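Residential Construction Management II
Handout 6: Selling the house before it is built — model homes, option sheets and the buyer file
Instructor: Els Baert

Read this before the January site visit. Bring the Pladside option sheet from Handout 5, since we will be using the same numbers.

1. What a production builder sells

A custom builder sells a service. A production builder sells a product with a price list, and most of the price list is not the base house. At Pladside, the community we follow all term, there are 40 lots and four floor plans. The Delaunay is the smallest plan and the Brilgate is the largest. Every buyer starts from one of the four and adds to it.

Three kinds of additions show up on the option sheet:

Structural options. These change the foundation, framing or roof. Examples are a bay extension, a third garage stall, or a bedroom in place of a loft. They have to be chosen before the permit set goes in.

Systems options. Extra outlets, a larger water heater, a gas line to the patio. Cutoff is the start of framing.

Finish options. Flooring, counters, cabinet doors, paint, light fixtures. Cutoff is drywall on most plans.

Learn the cutoffs. Most change-order disputes in the reading are about a buyer who was told one date by the sales counselor and another by the superintendent.

2. The model home

The model is a sales tool and it is also a building you have to account for. It ties up a lot, it carries interest, and it will be sold last. Builders usually put it near the entrance, on the lot that is easiest to park in front of, even when that lot would bring a premium.

The question students get wrong on the midterm is what should be in it. If the model is loaded with upgrades, visitors like it and then feel misled when they see the base price. If it is built at base level, it is honest and does not sell many options. The usual answer is to furnish it fully, upgrade it partly, and label every upgrade with a small card. At Pladside the cards give the option number and no price. The price is on the sheet at the desk, so the visitor has to talk to someone.

Furnishings are not part of the sale unless the contract says so. Table linens, bedding, games on a shelf, kitchen goods: all of it belongs to the builder or the staging company and should be on an inventory list.
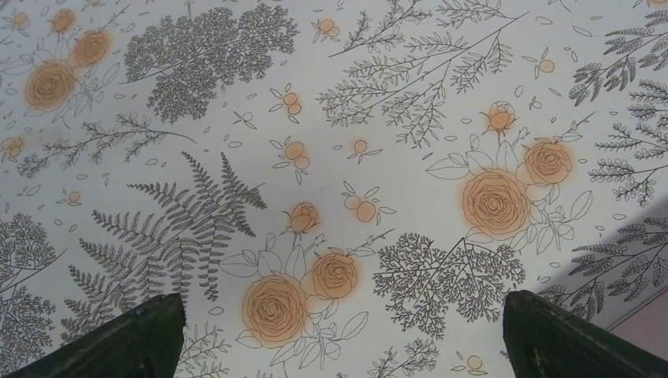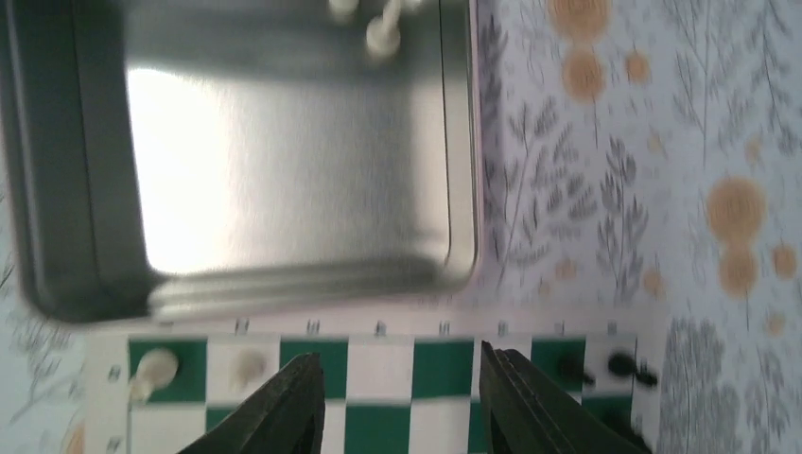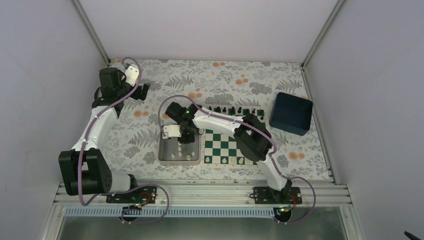 Fig. 6.1. Rose-print surface (first), metal tin with chess pieces (second), printed cloth on a work surface (third).

3. Option margin, worked problem

A buyer of a Delaunay picks option 652, a covered patio. The sheet does not show cost. Assume the builder sets aside a flat $1000 design deposit, credited at closing, and a fee of 8 percent of the option price for drafting and scheduling.

a. The fee is income when the option is built. The deposit is a liability until closing.

b. If the buyer cancels before the permit, the deposit comes back under the Pladside contract. Other contracts differ. Check the cancellation clause first.

c. If the buyer cancels after the permit, the patio stays in the house and the next buyer gets it whether they want it or not. This is why structural options carry larger deposits at most builders.

Work it through with an option price of your own choosing and bring the journal entries.

4. The buyer file

One file per lot. It holds the signed contract, the option sheet with initials on every page, the lender letter, the color selections, and every change order in number order. The superintendent works from a copy. When the copy and the file disagree, the file wins, and somebody has to go find out why they disagree.

Common faults in student files from last year:

Initials missing on the second page of the option sheet.
Color selections with a product name but no code.
A change order that was priced but never signed.
Lot number written one way on the contract and another way on the plan.

5. Walk-throughs

There are two. The pre-drywall walk lets the buyer see wiring and framing, and the superintendent leads it. The final walk happens shortly before closing and produces the punch list. Sales staff attend the second one at Pladside but not at Pivcombe, the attached-home community across the road. Compare the two practices in your site report — one paragraph is enough.

For next class

Read chapter 9, the sections on warranty reserves only.
Finish the worked problem.
Hard hats are supplied at the site. Closed shoes are not.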